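4.2 The bed as a daytime surface

The interview guide we took to Skunstead had a heading for sleep and another for housework, and it placed the bed firmly under the first. This was a mistake, and it lasted until the second interview. Of the 37 households in the sample, only 8 described a bed that was used for sleeping and nothing else, and two of those later mentioned the ironing.

Respondents spoke of the made bed as a task with a standard attached, though they seldom agreed on the standard. For some it meant corners, cushions and a final smoothing of the cover with the forearm. For others it meant that the top layer had been pulled roughly level with the pillows and the door shut. Both groups said "I always make the bed" with equal confidence, which should worry anyone who has relied on a tick-box survey of domestic chores (ourselves included; see Dunstan and Fröhlich's earlier Flirnix study, passim).

The difference showed most clearly in couples. In the Aguirre household, the husband reported making the bed daily. His wife, interviewed separately on a Saturday, reported doing it again after he had left the room. Neither account was false. We coded both as "yes" and then had a long discussion about it.

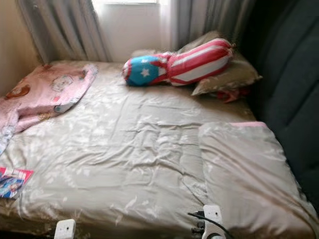 Figure 3. Bed beneath a curtained window, with patterned comforter and pillows.

Decorative pillows raised a further problem. Our coding sheet allowed for "functional" and "ornamental", and respondents would have neither. A pillow might be bought as a joke, kept as a souvenir, slept on during a cold and defended warmly against all suggestion that it go to the charity shop. Aroha Dunstan proposed a third category, "present", meaning simply that the pillow was there. It became the largest of the three – by some distance – and we have kept it in the analysis that follows. Henrike Fröhlich's objections to it are set out in the appendix.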